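Zikero Film Catalog: User Guide
Section 4. Adding Posters, Cover Art and Plot Notes

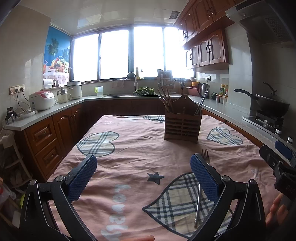

Each title in a Zikero catalog has one primary artwork file and any number of secondary files. The primary file is shown in the shelf view and on printed lists. Secondary files are shown only on the title page, under the Artwork tab. Artwork can be imported from a disk, received from a scanner, or photographed with the companion app. When it is photographed, the edge finder looks for four straight sides against an even background. Printed fabric is a poor background for this. A wrinkled pink tablecloth with plaid hearts and lettering on it has outlines and folds that the edge finder may take for the side of a poster or case, and a metal fork left on the cloth adds a long straight line of its own. Use a bare surface or a sheet of plain gray card.

4.1 Before you start

Check the following:

The catalog is open in Edit mode. The word EDIT appears at the right end of the status bar.
The title record already exists. Artwork cannot be added to an empty record. See Section 3 for creating records.
The artwork folder is on a drive with free space. The folder path is shown under Settings > Storage.
If the catalog is shared, no other user has the same record open. A locked record shows the name of the user who holds it, for example "In use: Aqeel Dogar".

Note: Zikero does not supply artwork. You are responsible for any rights that apply to images you import and share.

4.2 Importing a poster from a file

1. Open the title record.
2. Select the Artwork tab.
3. Select Add > From file.
4. Browse to the image and select Open. JPEG, PNG and TIFF files are accepted.
5. In the Type list, choose Theatrical poster, Teaser poster, Home release cover, Lobby card or Other.
6. In the Country field, enter the country of issue. Leave the field blank if it is not known. Do not enter the country of production here; that belongs on the Production tab.
7. To make the image the primary file, check Use as primary.
8. Select Save.

The shelf view is refreshed when you close the record. In large catalogs the refresh may take longer. On the test catalog used for this guide, which holds 2,213 titles, a full refresh took 10 seconds from a local drive.

Caution: Checking Use as primary moves the current primary file to the secondary list. It does not delete it. Selecting Replace, in the same dialog, does delete it, and the deletion cannot be undone after the record is saved.

4.3 Photographing a poster or cover

1. Install the companion app and sign in with the same user name you use for the catalog.
2. Lay the item flat. Remove shrink wrap and loose sleeves.
3. Turn off the flash.
4. In the app, select the title, then Capture.
5. Hold the phone parallel to the item until the outline in the viewfinder turns green.
6. Press the shutter button.
7. Check the four corner handles. Drag any handle that is not on a corner of the item.
8. Select Accept. The file is sent to the catalog and placed in the secondary list.
9. On the computer, open the record and set the type and country as described in 4.2, steps 5 to 7.

If the outline does not turn green after several tries, select Manual. The app then takes the picture without edge finding, and you set all four handles yourself.

Rolled posters: let the poster rest under a flat weight overnight before capture. Weights left on the corners during capture will hide the corners from the edge finder, so use Manual in that case.

Framed posters: reflections from the glass cannot be removed in the app. Move the poster or the light.

4.4 Multiple artworks for one film

Adaptations and franchise films often have a teaser, a final poster and several character posters. Store these as secondary files of one record. Do not create a record for each poster. Duplicate records are counted as separate titles in all reports.

To set the order of the secondary files:

1. Open the Artwork tab.
2. Select Arrange.
3. Drag the thumbnails into the order you want.
4. Select Done, then Save.

To group character posters, select two or more thumbnails and choose Group. The group is shown as a single thumbnail with a small number in the corner. Use Ungroup to reverse this.

4.5 Source works

When a film is based on a novel, short story, comic, play or game, the source should be entered in the Source panel and not in the plot note. Source entries are searchable. Text in the plot note is searchable only if full-text search has been turned on.

1. Open the title record and select the Story tab.
2. In the Source panel, select Add source.
3. Choose the type of work.
4. Enter the title of the work and the author. Enter the author family name first.
5. If the film covers only part of the work, check Partial.
6. If the work is one of a series, enter the series name and the volume number.
7. Select Save.

The same source may be linked to more than one film. To reuse an existing source, type its first three letters in step 4 and pick it from the list. Linking to an existing source keeps remakes together in the Adaptations report.

Note: Novelizations written from a screenplay are not source works. Enter them under Related items.

4.6 Plot notes

The plot note has two fields. Short note is printed on shelf lists and is limited to 1,311 characters, spaces included. Full note has no limit and is shown only on the title page.

Suggested order for the short note:

Setting and main character.
The event that starts the story.
What the main character sets out to do.
Principal cast, with roles in parentheses.

Text that discloses the ending should be placed in the full note between the markers set under Settings > Spoilers. Marked text is hidden until the reader selects Show. The markers have no effect in the short note, where they are printed as ordinary characters.

Pasting from a web page may bring in hidden formatting. Use Paste plain (Ctrl+Shift+V).

4.7 Importing cast lists

Cast lists can be typed or imported from a comma-separated file with the columns Name, Role and Order.

1. On the Cast tab, select Import.
2. Choose the file.
3. Match the columns if Zikero has not matched them.
4. Review the preview. Names already in the catalog are shown in black. New names are shown in blue.
5. For each blue name, choose Create or Link to existing.
6. Select Finish.

A single import can contain up to 103 cast rows. Split longer lists into two files and keep the Order values continuous across both.

Voice roles: add the word "voice" in the Role column, after the character name and a comma. If the role contains a comma, enclose the whole role in double quotation marks in the file.

4.8 Messages

Z-41 File type not accepted. Convert the image to JPEG, PNG or TIFF.
Z-42 Image too small for print. The image is stored but will not appear on printed lists.
Z-44 No edges found. Change the background or use Manual. See 4.3.
Z-45 Too many edges found. Clear other objects from the surface, or use Manual.
Z-47 Record locked. Wait for the other user to close the record, or ask the catalog owner to release it under Tools > Locks.
Z-50 Short note too long. The text after the limit is not saved. Copy it to the full note before you select OK.

4.9 Changes to this section

March revision: steps for grouping character posters added (S. Lashari). Cast import limit corrected (V. Limsakul). Message Z-45 added.

Continue with Section 5, Printing Shelf Lists and Reports.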